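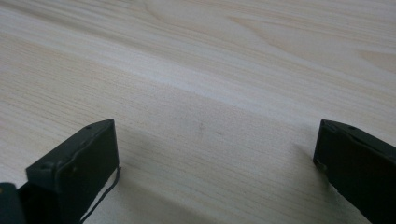
浅色木桌面，右侧有反光

各位好：

看到 Orhun Kaplan 昨晚转的那封信，我读了两遍，还是没被说服。先把原文贴上，省得大家去翻存档。

> 发件人：Orhun Kaplan
> 主题：Cedent 航班返航一事
>
> 各位，Cedent 航空从 Ivmont 飞 Ogola 的那班，星期四起飞 17 分钟后掉头返航，落地平安，没有人受伤。公司的说法是“客舱增压指示异常，机组按程序处置”。我有个同事在机上，说氧气面罩没有掉下来，乘务员也挺镇定。
>
> 我觉得这件事可以到此为止了。指示灯的毛病，换个传感器就行。有人在论坛上说这是机队老化，纯属吓唬人。公司 24 小时之内就把那架飞机重新投入运营，本身就说明问题不大。
>
> Orhun

Orhun，你说的前半段我都接受：人没事，机组处置得当，返航是对的。我有疑问的是后半段。

第一，“指示异常”这四个字什么也没说清楚。是传感器给了错的读数，还是读数没错、增压真的有问题？这两种情况，修法完全不同。公司的声明里没有分开讲，你的信里直接当成了前一种。依据是什么？面罩没掉，只能说明客舱高度没有到触发的那个值。起飞 17 分钟，飞机多半还在爬升，本来就未必会到。

第二，24 小时之内恢复运营，我看不出能证明什么。排班紧的时候，哪家公司不急着把飞机放出去？放行要看维修记录上写了什么，换了哪个件，做没做地面增压测试。谁见过那份记录，麻烦贴出来，我愿意改口。

第三，论坛上的“机队老化”我同样不信。发帖的人连机龄都没有列，只说“听地勤讲的”。底下跟了 200 条回复，大半在骂餐食。拿这个去否定公司不行，拿这个去衬托公司的说法可靠，也不行。

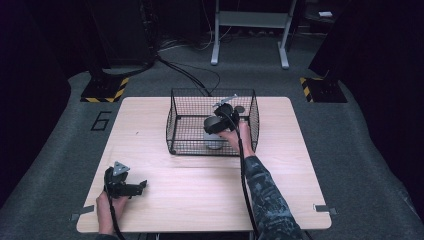 桌上的黑色网篮，右手持黑色夹具伸入篮内

再说两句程序上的事。Ozan Duman 上个月在这里提过，Kidari 机场的返航通报写得比较细：时间、高度、故障代码、检查项目，过几周还补一份后续。Ivmont 这边一直只有一段话。我当时觉得他小题大做，现在倒想请他把那份样本再发一次，附件在我这里打不开，提示格式不对。

另外，Orhun，你同事坐在第几排？有没有耳朵疼，或者觉得冷？机长广播是在转弯之前还是之后？这些细节比“挺镇定”有用。乘务员受过训练，出了什么事都该是镇定的。他要是不愿意在列表上讲，私下发给我也可以，我不会转出去。

我打算给 Cedent 客服写封信，只问 2 个问题：

1. 返航之后更换或检修了哪个部件；
2. 重新投入运营之前，有没有做过地面增压测试。

估计收到的是一封感谢来信的模板。二月那次行李舱门警告，我也问过，回信里连航班号都写错了，后来再追问就没有下文。不过问还是要问的，有乘客身份的人去问，可能比我管用，所以也请当天在机上的朋友自己写一封。

在有答复之前，我建议列表的事件汇总里先把这一条记成“原因未公布”，不要写“传感器故障”。Orhun 已经改过汇总页了，麻烦改回来。

还有，回信时请把引文删短一点，上一串已经长得没法看了。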